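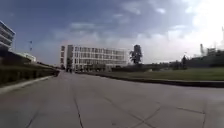

Dental implants abroad: two trips or one?

Forum > Treatment Overseas > Dental

mpringle_f
Posts: 128

I need two implants on the lower left and one crown replaced. My dentist here in Ohio quoted more than I can pay this year, so I have been talking to a clinic called Innes Dental. They offer two plans. One is the usual way: fly out, get the posts placed, go home, fly back months later for the crowns. The other is everything in one stay of nine days, with temporary teeth put on right away and the final ones mailed to a dentist at home to fit.

The one-trip plan saves me a flight and a week off work. The coordinator, Napaporn Sitthichai, has answered every email within a day and did not push either option. I asked her which one most people pick and she said it depends on the bone scan.

Has anyone here done the one-trip version? I can't travel for a while anyway, so I have time to decide.

Fraser Pringle

donnie_h

Did two trips, would do two trips again. The posts have to heal into the bone before they take a full load. My surgeon wanted four months minimum. With temporaries on right away you have to eat soft food for weeks and if one comes loose you are at home with nobody who knows your case.

Also ask who is going to fit the finals. I called five offices near me and only one would touch work started somewhere else. They wanted $90 just to look at it and would not give any guarantee on the fit.

- Donnie Hepburn

kumquat_lane

I did same-day temporaries and it was fine. Upper front, so less chewing force than what you have. Soft food for six weeks. No infection, no loosening. People on this board talk about immediate loading like it is reckless, but my own dentist at home does it too for the right patient. It depends on how firm the post is when it goes in. They measure that during surgery, so they may not be able to promise you one trip until you are in the chair.

That is the question I would ask: if the post is not firm enough on the day, what happens and what do I pay?

donnie_h

Front teeth are a different thing from back molars. I don't think your case tells him much.

kumquat_lane

I said it was upper front in my second sentence.

LSkinner

Some practical points, having gone through this with my wife's treatment.

Get the implant brand and part numbers in writing. Hers are from a maker called Duson and our dentist at home had never heard of it. He could get the right driver but it took three weeks to come. Everyone said to insist on a brand your own dentist already stocks and I wish we had.

Get the scan files on a disc or by download. Not a printout. Our dentist could do nothing with the printout.

Ask for the treatment plan with each item priced. Ours came as one lump figure of $2474 for the first stage and it took a lot of emails to find out that the bone graft was not in it.

Check what the warranty requires. Hers needs a cleaning and an X-ray every year, with the receipts kept, or it lapses. It also does not pay for flights.

Lewis Skinner

mpringle_f

Thanks, that is useful. I looked back at my quote and there is no line for a graft at all. I have asked. The brand is listed as Kumex. Does anybody know it?

murdo_m

Kumex is what I have. Four years, no trouble. My dentist in Pittsburgh knew it and had the parts, but he trained overseas, so I would not take that as typical. Call yours and ask by name.

On the trips question I am with Donnie for lower molars. I would go further and say if you have only two teeth to do, get a price from a dental school before you book anything. Mine was going to be a bit more than half of the private quote. The drawback was the number of visits. I live too far away to make that work.

LSkinner

Dental school is a good idea, but the waiting list at ours was over a year and they are not taking new patients at all right now.

mpringle_f

Nearest school to me is closed except for emergencies. I put my name down anyway.

kumquat_lane

Nothing is open anywhere. Whatever you choose, do not pay a deposit now without a written refund policy. The clinic I used moved my deposit to "credit valid 12 months" without asking. I paid in February for a summer visit and I am still arguing with them about it.

murdo_m

Agree on that. I would also look at travel cover. I had a policy from Prevex and the small print excluded anything to do with planned treatment, including getting stuck there longer because of a complication. I only found that out when I called to ask about something else. Read the exclusions page first.

Murdo Moffat

donnie_h

A credit card gives you some protection on a deposit. Bank transfer gives you none. A lot of clinics offer a discount for the transfer and I would still use the card.

mpringle_f

Update, 15 April 2020. Napaporn wrote back. The graft would be extra if the scan shows I need one, price to be confirmed. If the posts are not firm enough on the day, they switch me to the two-trip plan and credit the cost of the temporaries. They don't cover the second flight. No deposit needed until they reopen, and the quote is held until the end of the year.

I am leaning toward two trips. The saving on the other plan looks smaller once I add in a dentist here to fit the finals. Mine said he would do it but he would bill by the hour and could not say how many.

kumquat_lane

Fair enough. I still think you should let them measure it before you rule it out. You lose nothing by asking for both prices.

donnie_h

He loses the cheap flight if he books the wrong return date. Book a flexible one.

LSkinner

Can you post the graft price when you get it? I would like to compare it to what we paid.

mpringle_f

Will do.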